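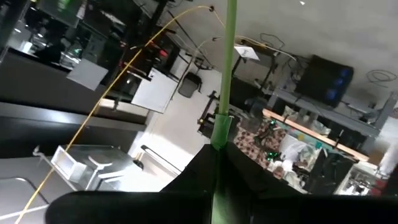 Home cooks wanted for the Kallarico recipe swap

Do you have a dish your family asks for again and again? We'd love to cook it with you!

Kallarico is putting together a community cookbook of everyday food from Clarkasance and the streets around it, and we're looking for people to share a recipe, test a few of other people's and come and eat the results. Soups, stews, flatbreads, pickles, the pudding your gran made without ever weighing anything (we have scales, we'll work it out together). You don't need any training, and it's fine if you've never written a recipe down before.

What you'd be doing
Sending us one recipe, up to 200 words, in any language you like
Coming to 3 Friday evening sessions at the Ranmont kitchen, starting at 6.30pm
Trying out two recipes at home and telling us where you got stuck

What you'll get
£100 towards your time, plus all ingredients and bus fares
A copy of the book when it's printed in December
Supper at every session, and leftovers if you bring a tub!

You need to be 18 or over and live in the area. Children are welcome at the suppers. Please tell us about any allergies when you apply.

To apply, send your recipe or a short voice message through the contact form, or drop a note in at the Ranmont front desk.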